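Fosia Floor and Bench Marking Kit for Two-Arm Robot Cells

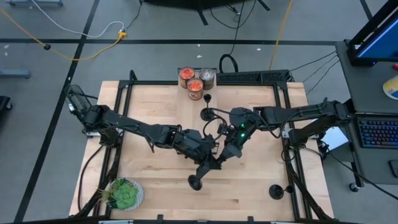 Two arms at work over a wooden tabletop, with long black tape lines on the carpet tiles.

If you've ever tried to agree with your coworkers on exactly where "too close to the robot" begins, you already know why we put this kit together! It's a simple thing, really: tape, tags and a good plain set of written rules, all sized for a small bench cell with two arms and a desk nearby.

In the box you'll find 6 rolls of black floor tape, a pack of 30 cable tags, and 2 laminated rule cards (one for the frame, one for the operator's desk). The tape holds nicely on carpet tile and on sealed concrete, though please do vacuum first.

The rule cards were written by Édgar Escobar, who runs our Toltthorpe shop, and they're meant to be argued over and marked up until they suit your own team. They ask you to keep hands outside the frame while either arm is powered, to stop both arms before picking up anything that has tipped over, to route extension cords away from where people walk, and to agree out loud on who has the stop button. The cards don't replace your own risk assessment or the arm maker's manual, so keep those close by.

Fits Enico and Villca bench frames up to 2000 mm on the long side. Bigger frame? Write to us and we'll happily cut you a longer set.

Refill tape and blank cards are sold separately.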